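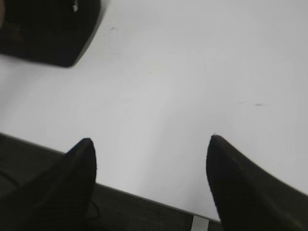 Ruairi Menzies wrote in to ask whether these would hold up on a windy corner lot through the last stretch of a county race, because the ones his campaign bought last time were flat on the grass by breakfast. Yes, they will! I get that question more than any other, so it goes at the top.

Haldane Yard Sign Stake, heavy gauge

I started selling campaign supplies after running (and losing, badly) for a school board seat in Lunport, and the thing I complained about most that year was the stakes. Skinny wire, bent the minute you hit a pebble, and I was out there at 6 in the morning straightening them over my knee. The Haldane is the stake I wish I'd had. It's a step-in H shape with a foot bar across the middle, so you line it up, put your boot on it and you're done – no mallet, no sore hands.

It fits the usual corrugated plastic signs, slid on through the flutes. If yours are printed with the flutes running sideways, stop and send me a note before you order, and I'll point you to the Zonstead side-clip frame instead.

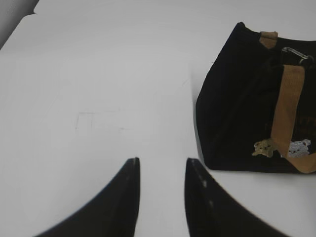 The stakes come in bundles of 30 or boxes of 100. For a city council ward I'd go with the box and a bundle on top, and for a ballot measure or anything countywide you'll want to talk to me about freight. I shipped about 4000 of them in the run-up to the last primary and ran completely dry in July, so please don't leave it until the mail ballots are out.

Finish is plain galvanized. I tried a painted version for a while and the paint came off on the signs – never again. Stakes can be used again for the next race if you pull them straight up by the foot bar and don't wiggle them. Keep them in the box they came in!

One thing I can't help with is where you're allowed to put them. Rules on the strip by the road are different in every town, and some places want everything down within days of the vote. Call your clerk's office, they're usually happy to tell you.

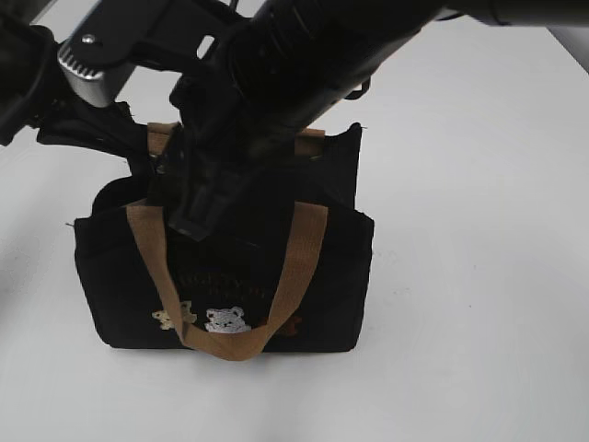
A buyer from Tretach says the foot bar is great but the bundles are a pain to carry door to door, and wishes they came with a strap. Fair point, and I've asked the supplier for one. For now I toss an old belt around mine and sling it over my shoulder, which works fine as long as you watch the car doors.

Orders placed before noon go out the same afternoon. Unopened boxes can come back any time, even after you've lost. Bent stakes in the box? Send me a picture and I'll replace them.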